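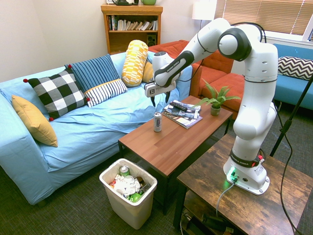
Stostgate lounge reopens with three sofas and a smaller bill than planned

The ground-floor lounge at Stostgate, the apartment building on Cabral Street in Dumton, is open to residents again after being closed for repairs since February. The room has fresh paint and a new layout, and almost all of the furniture in it is secondhand.

The work cost 3,070 dollars, according to a notice sent to residents by the building office. That covers the wall repair, the paint, the electrical work behind the bookshelf, and all of the furniture. An earlier plan to buy a matching set of new sofas was dropped in the spring when the quotes came in higher than the office was willing to pay.

The lounge was closed after a pipe leaked in the wall behind the old television cabinet. The cabinet and two armchairs were thrown out at the time, along with the carpet. The rest of the old furniture went into the bike storage room, where it stayed for longer than anyone had expected. Most of it has now been given away.

Vsevolod Kravchuk, who manages the building, put the room back together over the early part of the summer. He bought the three sofas one at a time from Flostetti, a used furniture store on the north side of Dumton, and did not try to make them match.

"If I had waited for three the same color we would still be closed," he said. "I looked for ones that were the right length and comfortable to sit on. The color was whatever it was."

The result is a room with a light blue sofa along one side, an orange-red one with a buttoned seat against the back wall, and a turquoise one under the window. The walls are a pale cream. Kravchuk said the painter had offered a gray, but he thought the sofas had enough going on and wanted something quiet behind them.

The light blue sofa has a slipcover, which comes off and goes in the wash. It also wrinkles. Two residents have already asked whether it could be pinned or tucked so that it stays flat across the seat, and Kravchuk has said he will try foam strips pushed down behind the seat. He does not plan to replace the cover. The orange-red sofa was the most expensive of the three, and the turquoise one was the cheapest, at 69 dollars, with a small tear underneath that has been stitched.

Cushions were handled differently. The office asked residents to bring down any they could spare, and more came in than there was space for. The ones that were kept include a mustard-yellow one, a black-and-white checkered one with red pom-poms on the corners, a navy one with thin white stripes and a black-and-white chevron one that has been put on the turquoise sofa. There is also a patterned yellow-and-white bolster. Those that did not fit are in a bag at the office and can be collected by whoever donated them. Anything still there at the end of the season will go to Flostetti.

The office has asked that cushions stay in the lounge and not be taken out to the courtyard, where several of the old ones were ruined by rain last year.

Where things go

Much of the discussion before the reopening was about the layout. In the old room the seats all faced the television, and people who wanted to read or talk tended to go somewhere else. The sofas now run around the sides of the room and meet near the corners, with a coffee table in the middle. The floor lamp stands in the corner by the window, behind the orange-red sofa, so that it gives light to that sofa and the turquoise one.

Kravchuk tried the lamp in two other places first. Beside the blue sofa it was in the way of the door, and next to the bookshelf it shone on the screen. The corner was the only spot left within reach of an outlet.

The bookshelf is one of the few pieces that came through the leak. It is wooden, with a honey-colored finish, and it stood on the opposite side of the room when the pipe went. It has been moved to the back wall. Books are on the upper shelf and a small black speaker is on the lower one. Residents may connect their own phones to the speaker until nine in the evening, after which it should be switched off. The same rule applied before, but there was no sign, and there is going to be one now.

Books can be borrowed without signing for them. The office would like them to come back, but is not keeping a list. Donations of books are welcome as long as they fit on the shelf. Encyclopedias and old phone directories will be refused. There were a good many of both in the bike storage room.

The blinds over the window are beige and are the same ones as before, taken down and cleaned. The afternoon sun comes in strongly on that side of the building, and residents are asked to leave the blinds drawn on hot days to spare the fabric on the turquoise sofa. They can be opened in the morning and after dinner.

The coffee table

The coffee table came from a resident on the second floor who was moving to a smaller place. It is rectangular, with a warm brown wood-grain top and dark legs, and it is longer than the one it replaces. Kravchuk paid 50 dollars for it and carried it down the stairs with the resident's son, as it would not go into the elevator without the legs being taken off.

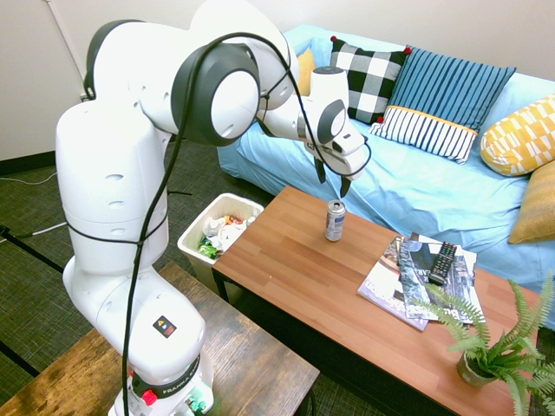 Its size was the main reason for taking it. The old table had space for a couple of cups and little else, and magazines ended up on the floor. The new one has a stack of magazines on it with the television remote kept on top, and there is space left over for a drink and a potted plant.

The remote has been a sore point for some years. It went missing three times last winter, and on one of those occasions it was found in the laundry room. The office considered fixing it to the table with a cord and decided against it. For now the request is simply that it goes back on top of the magazines when the television is switched off, where the next person will see it.

Magazines are brought in by residents and left for others. Kravchuk goes through the stack from time to time and takes out the oldest. Anyone who wants to keep a particular issue should take it upstairs and not leave it there with a name on it, which has been tried and does not work.

The plant has bright green fronds and sits in a small pot at one end of the table. It needs water often in this weather, but not as often as it was getting in the first week, when at least four people were watering it independently. A card has been put up by the mailboxes so that whoever waters it can write down the day. People are asked to pour slowly, as the table top marks if water is left standing on it.

Cold drinks are allowed in the lounge, in cans or in cups, and so are hot drinks. Coasters are on order. Food is limited to snacks, and full meals should be eaten in the dining area next door, as before. Cans go in the recycling bin in the hallway, outside the lounge door. There is a white bin inside the room for other rubbish, and the office asks that no food be left in it – the last one attracted ants.

Some residents have asked about the floor. The new carpet is staying as it is. The office says a rug may be bought in the fall if there is money left in the maintenance budget, and that anyone with a large rug to give away should call before bringing it down.

There has been one complaint about the height of the light blue sofa, which is lower than the old one and harder for some people to get up from. Kravchuk said he would look into raising it on blocks. The turquoise sofa is the firmest of the three and may suit those residents better in the meantime.

Hours and bookings

The lounge is open every day from seven in the morning until eleven at night. It can be booked by residents for private use for up to three hours at a time, in the afternoon only, through the building office. There is no charge. Furniture may be shifted for a booking but has to be put back where it was, and the coffee table should be lifted, not dragged.

Residents who still have items in the bike storage room from before the closure have until 31st July to collect them. A floor cushion, two picture frames and a box of board games are among the things that have not been claimed. The board games will be moved to the lounge if no owner comes forward.

Questions about the room can be left at the office or put in the box by the mailboxes.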